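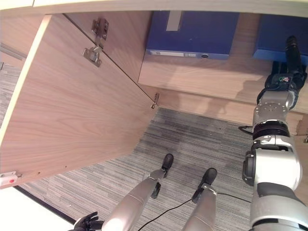 How to tell if a head camera is good enough for cabinet work

Vendors like to demo on a bare table. Cabinets are where I stop believing them. A door swings into your view, the shelf sits in shadow under the desktop, and the robot's own arm blocks half of what you want to see. If you're comparing cameras for a humanoid, do this before you sign anything. It takes up to 19 minutes per camera.

1. Pick a low cabinet with a hinged door and put box files on the shelf. Dark blue on pale wood is a fair start. Try black ones later.

2. Open the door by hand and leave it. You're testing the camera, so keep the door-opening policy out of it.

3. Stand the robot close and bring one gripper up to a file. Save the head view at 8 points along the reach.

4. Go through the saved views. Can you see the fingertips and the edge they're supposed to grab? If the wrist hides both, more resolution won't help you. Keerthana Krishnan ran this with a Drimevton unit that cost us 4000 dollars and the wrist was in the way for most of the reach.

5. Repeat with the other arm, then with the head tilted down another 10 degrees. Write down which change helped. With ours the tilt did more than the new lens.

6. Look for cables. A loop near the elbow can wander into view and confuse a segmentation model. Tie it back and run step 3 again.

The Betus brochure says its wide lens "sees around the arm." I don't know what that means and neither did their support desk. Ask for raw footage from a cabinet. If they send a tabletop clip, ask again.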